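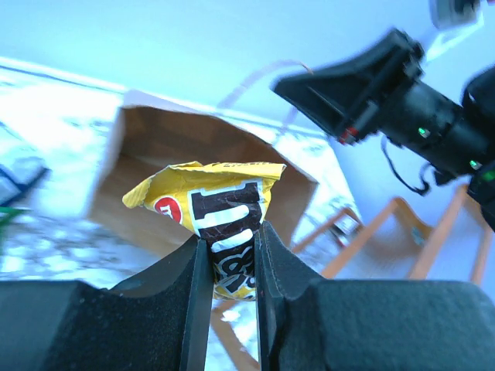
Review: the Wesham Bench Rules for Small Arms, second edition

Posted Sat 4 January
14 comments | 38 shares

I bought the Wesham bench rules because we now have two small arms working over one table, and the rules we had on our wall were written when there was only one. It is a printed booklet with a set of plastic cards to hang beside the bench. I have used it since March, first with the Aro fingers and later with the Skikska ones, so I think I can say something fair about it.

First, what it is for. It is a set of working rules for teams who pick up small, light things with a two-finger gripper: wrappers, sachets, paper bags, bits of film. It does not replace the safety standard for your machine or the risk assessment you must make in your own building. The booklet says this on its first page and I was glad to read it there, as many people buy a guide like this and then stop reading the other papers.

The best chapter is on soft packaging. A candy wrapper looks like an easy object and it is a very bad one. When it is pinched low between the fingers, it fans out above them, creases run up from the pinch, and the printing turns and folds until a big letter is lying on its side. If your rule for a good grasp is "the label can be read", you will reject grasps which are perfectly firm. Wesham proposes another rule: write down where the fingers hold the object, how much of it comes out below them, and whether the two plates are level. These are things that two persons can check and agree on. Before, my colleagues and I had long discussions over every second trial.

There is also a good page about the end of the wrapper that sticks out under the plates. The booklet asks you to decide before the session if this is allowed or not, and to write it on the card. We decided that a short end is allowed. I do not say this is right for everybody, but it is written, and now the morning people and the afternoon people do the same.

The chapter on two arms is shorter and I found it weaker. It gives three rules: one arm at a time over the target box, the waiting arm stays outside a line which you mark yourself, and its cable must never hang where the first arm can meet it. The cable rule is excellent. We had a loop that hung low under the forearm and we had stopped noticing it. But the rule about the line is difficult with a small table, where the second gripper must sometimes wait close behind the box. I wrote to Wesham about this and they answered politely that a third edition will treat it. I hope so.

On the light I agree with them fully. They say that a white table is the worst choice for wrist cameras, and they are right that the surface can go to pure white beside the box while the box itself stays dull and brown. They recommend a matte grey mat and a check of the picture before each run. I made the check a habit, but I have not yet bought the mat.

What you get in numbers: 10 cards, a log pad with 500 sheets and a table of wear limits for finger pads. The table says to inspect the pads every 1000 grasps. With wrappers I find this too seldom. The sugar dust makes them slippery much earlier, and I prefer to wipe them at each change of object – it takes one minute.

Some small complaints. The cards are shiny and a whiteboard pen does not stay on them. The index sends you to the wrong page for "cardboard". The word "release" is used for opening the fingers and also for giving permission to start, and in a rule book this is a serious fault. We crossed out the second meaning by hand and wrote "start allowed".

I compared it with the Morgan guide, which is free. Morgan is better written and has more about emergency stops and about who may stand near the table. But it speaks mostly of hard boxes and bottles, and for thin packaging it has over one page of good wishes and no rule you can follow. If you handle only hard objects, take Morgan and save your money. If your work is wrappers, buy Wesham for the grasp cards and keep Morgan for the people chapter. We have both on the shelf, and the Wesham one is the dirty one.

My mark is four out of five. I would give the last point for pens that write on the cards and one meaning for "release".

14 comments
Share this review | 38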